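Travel Diary of the Bancombe Visitors' Society
Apr 28, 2023

The party left the hotel at Mornetti after breakfast and took the regional train to Findumen. Suqin Deng had arranged the tickets in December, when the lower fare was still on offer. The journey took 40 minutes, and seats were found together in the second car. Rain fell until the river crossing and then stopped.

The morning was given to the old harbor district. Members walked from the station along the quay and went up to the customs house, where the guide spoke at length on the salt trade. The stairs are steep and the handrail ends before the top landing. Aksel Hauksdóttir remained below with two members and kept a table at the cafe opposite. 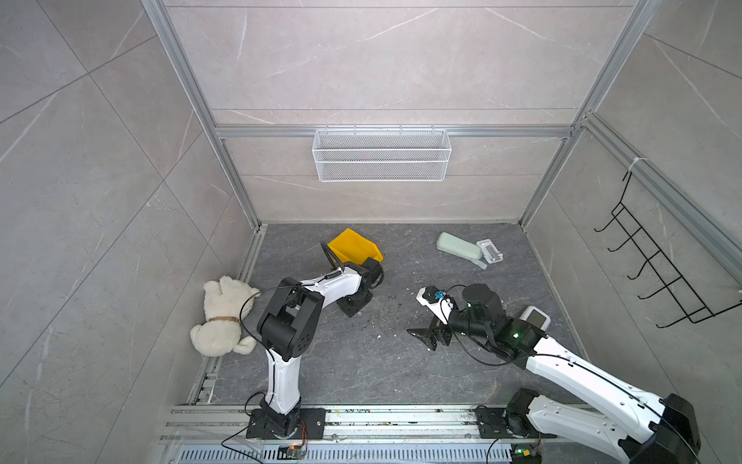
Wire basket and hook rack against the gray tiles.

Lunch was taken at the Hakim tea rooms. The fish soup was well received; the bread was charged separately, and this should be noted for any later visit. The bill was settled from the common fund. Members then had free time until the afternoon ferry, and most went to the covered market for cheese and postcards.

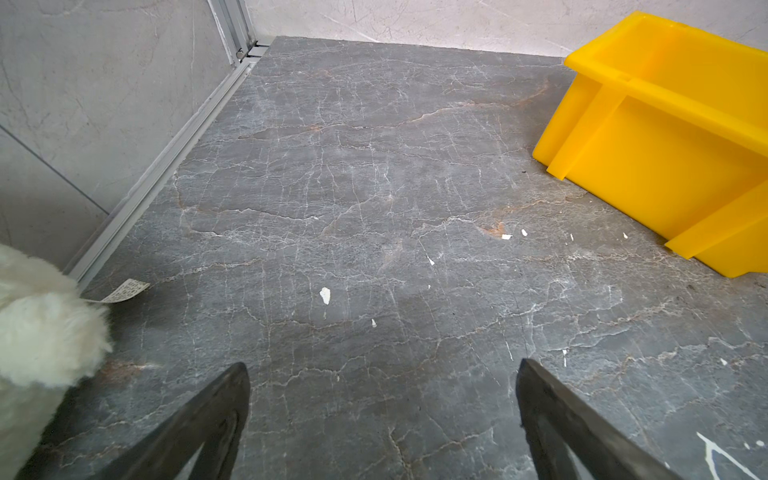 Is a reservation needed for the ferry to the island?
Foot passengers may buy a ticket at the pier on the day of travel, but parties of 9 or more are asked to book by telephone.

The crossing was calm. On the island the party followed the marked path as far as the chapel, which was locked. A notice on the door directed visitors to the farmhouse for the key, and the farmhouse was shut as well. Members ate their oranges on the wall and returned by the lower path, where the ground was soft and progress slow. The ferry back left on time.
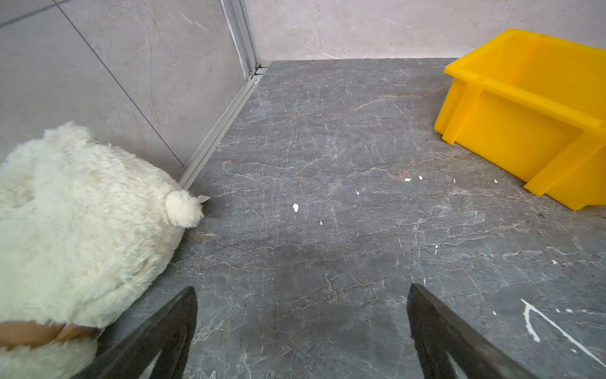
Evening

Dinner was at the hotel. Suqin Deng read out the plan for the following day and asked that bags be left in the lobby before breakfast. The coach to Bancombe has 40 seats, so coats and small parcels may be carried on board. Aksel Hauksdóttir is to ask the front desk about the missing umbrella.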